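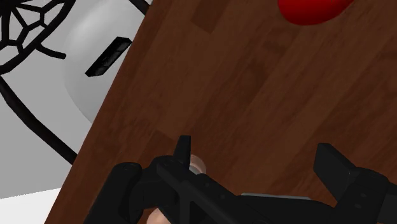
Anyone else on the Plesora sim trial? Worth paying for?

gripfan39
I'm on day 14 and I like it! Two-finger gripper, wood table, wrist view, and I was running stuff in 3 minutes (my old setup took a whole weekend).

zubeyde_a
Ehh. $720 a year is steep for a hobby. The wood grain looks nice but I'd rather have better contact physics.

gripfan39
Fair, but did you try the slower finger speed? Helped me a lot.

zubeyde_a
Yep, still slips on round stuff. Sticking with Wulldale for now.

dillport_dan
Does the trial let you export logs?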